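Skarnov Shared Workshop Opens Its Two-Armed Drinks Project to the Neighborhood

Members' home-style build moves to open evenings in April; plans and parts list to be given away free 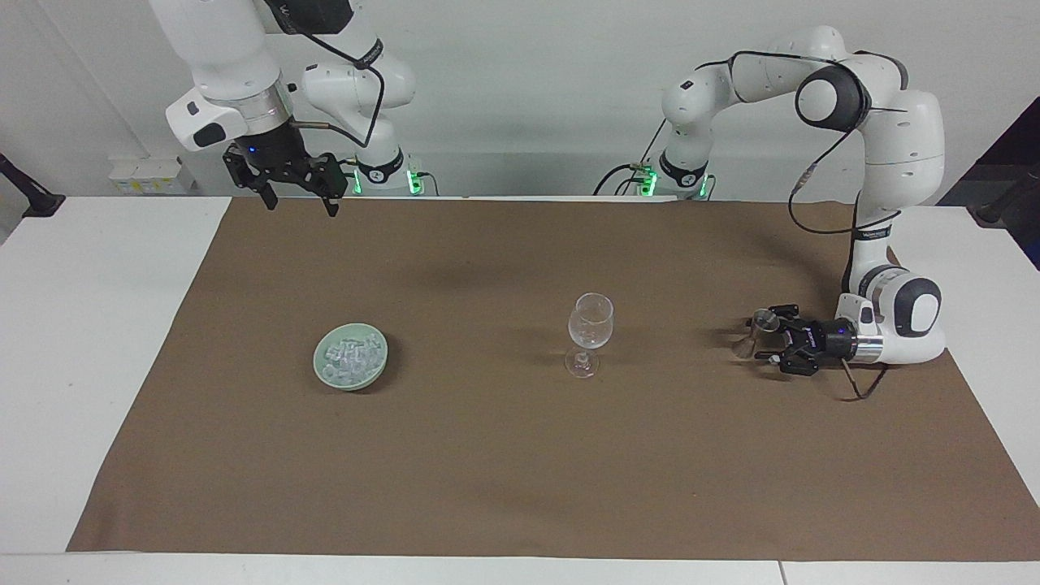

Two arms at the workshop bench, with ice, a stemmed glass and a small metal cup set up for a pouring exercise.

DROVHOLM, March 22, 2024 – The Skarnov Shared Workshop is very happy to announce that its longest-running group build, a pair of robot arms being taught to put together a simple cold drink, will be open to visitors for the first time this April. Anyone who lives in or near Drovholm is welcome to come by, pull up a stool, ask as many questions as they like and, if they feel up to it, help with the next stage of the work.

The project goes by the name of Sýkora, after the little bird on the sign over the workshop door, and it began the way a good many things begin here, with a few members standing at the coffee counter wondering whether they could do something they had seen in a video. That first conversation led to a long winter of reading, a fair amount of borrowing from one another's toolboxes, and in the end to the bench that visitors will see in April. Members have put 756 hours into it so far, going by the sign-in book, and most of those were evening hours after work and supper.

The task sounds small when you say it out loud. One arm should take hold of a measuring cup and tip it over a glass, and the other should look after the ice. Anyone who has tried to write down every single motion in a job like that will know how much is hidden in it. A cup has to be held firmly enough to stay put when it tilts. A stemmed glass is easy to knock over and has to be approached from a sensible direction. Ice is slippery, no two pieces sit the same way, and it keeps changing for as long as you stand there thinking about it.

"We picked drinks because everybody understands drinks," the Sýkora group said in a note to members. "You don't need any background to see what the arms are supposed to do, and you can tell from across the room how it's going. Our neighbors have been wonderful about giving advice, some of it even about the robots."

The group has logged 240 practice runs to date and keeps notes on each one in a plain ring binder that lives on the shelf by the bench. Visitors are free to leaf through it. The early pages are mostly about cable routing and where to put the bases, and the later ones go into grip, timing and the angle of the pour. Practice runs use water only, and that will be true on the open evenings as well, so families are welcome. Children under 12 should come with an adult.

For people who would like to try something similar in a garage or a spare room, the workshop will be handing out a 131-page build guide, put together by the members who did the work. It covers laying out a bench, fastening things down, keeping cables clear of moving joints, choosing glassware for practice (thrift stores are a fine source) and setting up a safe distance for people to stand. The guide also has a long chapter on mistakes, which the members are rather fond of. Printing was paid for by Briltberg, the hardware store two doors down, and 700 copies will be available on a first-come basis. A free download will follow for anyone who misses out.

Open evenings will run through the month of April, from 6:30 to 9:00 p.m., in the main room of the workshop. There is no charge and no need to sign up ahead of time, although groups larger than eight are asked to call first so that enough stools can be found. Dates are posted on the front door and on the workshop's web page. Long hair should be tied back and loose sleeves rolled up for anyone who wants to work at the bench.

About the Skarnov Shared Workshop
The Skarnov Shared Workshop is a member-run space in Drovholm with benches for wood, metal, sewing and electronics. Membership is open to all adults, and day passes are available at the front desk.

Press contact
Reporters and photographers who would like to visit before the open evenings may leave a message at the front desk – the group is glad to arrange a time.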